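The Doria Unit

The email said that from March the Doria unit would be taking on "selected handling tasks", and that this was an exciting time for everyone at Collside. Sigrun Lie read it out at morning tea in the voice she kept for horoscopes.

"Which tasks are selected?" asked Ronaldo.

"Handling ones."

Ronaldo Talavera looked at his hands. He had been packing hearing aid parts at Collside for 16 years, and handling was more or less the whole of it.

The Doria arrived with its own consultant, Isla Strachan, who was from Stellemden and wore very clean boots. She explained that the arms would learn by being shown. Someone would hold a gripper, with a handle on it like a hedge trimmer, and do the job the way they'd always done it, and the machine would study the results. She needed 300 good goes at each task. She needed them from somebody with a nice technique.

Everybody looked at Ronaldo, who had been told for 16 years that he was slow.

He got a bench to himself, a new title (Demonstration Lead) and a laminated card with the title on it. He did not get any more money, but Isla said she'd flag it.
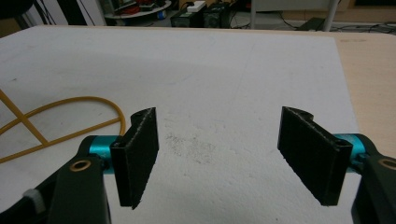

The trouble with being copied was that Ronaldo began to notice himself. He had never known that he paused before picking anything up. It was a tiny pause, a sort of throat-clearing, and Isla played it back to him on her laptop and asked what it was for. He said he'd get back to her. He spent the afternoon at the bench with the black fingers of the gripper wide open over bare white foam, holding nothing, while he tried to work out whether he was pausing or only thinking about pausing. The foam had grey smudges on it by then. Vaida Kazlauskienė from quality came past, looked at the smudges, looked at him, and wrote something down.

"Is that about me or the foam?" he said.

"I haven't decided," said Vaida.

By the second week he had done 204. People had started dropping in. Sigrun brought her tea over and gave advice. Kristaps from dispatch wanted a turn, picked up a battery door, dropped it, and was told kindly by Isla that his go would be kept as a negative sample. He was quite proud of this. He told his mum.

What Ronaldo hadn't expected was to get fussy. He started throwing out his own goes. He'd set a part down a hair crooked and say, "No, scrap that one," and Isla would say it was well within tolerance, and he'd say he didn't want it picking up bad habits. He caught himself telling it things under his breath. Easy. Not by the edge, mate.

Mr Thoroddsen came down from upstairs on the day they switched it on. He made a speech about freeing people up. He didn't say for what, and Sigrun, who had been freed up from two departments already, asked him. He said there'd be a workshop.

Then the arm swung out over the tray and stopped. It hung there a moment, doing nothing whatsoever.

"Is it broken?" said Mr Thoroddsen.

"Give it a sec," said Ronaldo.

It went down, took the part by the middle and put it in its slot, dead straight. Kristaps clapped. Isla made a note and said they could tune that hesitation out, it would save 15 minutes a shift.

Ronaldo said he supposed it would. He went back to his bench, where the next job was ear hooks, and he picked up the gripper and did the first one exactly as he always had, pause and all. Then he did it again, a bit slower.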